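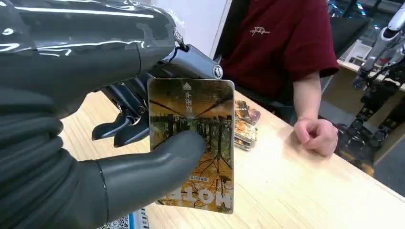 Thumb across the front, fingertips behind: a good grip for a hotel key card.

Tips for teaching a robot hand to handle cards

Cards are a brilliant first job for remote-control teaching! They're thin, shiny and they slide, so you learn fast what your hands do without being asked. These are the habits that have stuck at our Wednesday sessions in Gretden.

Leave the stack a little messy. Offset edges give the fingers something to catch, and you can square it up once the robot has the knack.

Bring the thumb in last. Curl the fingers behind the card first, then press — slowly, slower than feels natural.

Don't fuss over which way up the card is. Upside down is fine for practising the grip, and a mix of both makes for better examples anyway.

Glossy cards throw glare at the wrist camera. Tilt your lamp or close the blind before you start recording.

Aim for 50 good demonstrations of one move before adding another. Usha Pisharody did 101 in January and swears the last 18 were her smoothest (I've watched them, and they're lovely).

Stop after 40 minutes. Tired arms teach tired habits, and the robot will copy every wobble.

Wipe the cards with a dry cloth between runs.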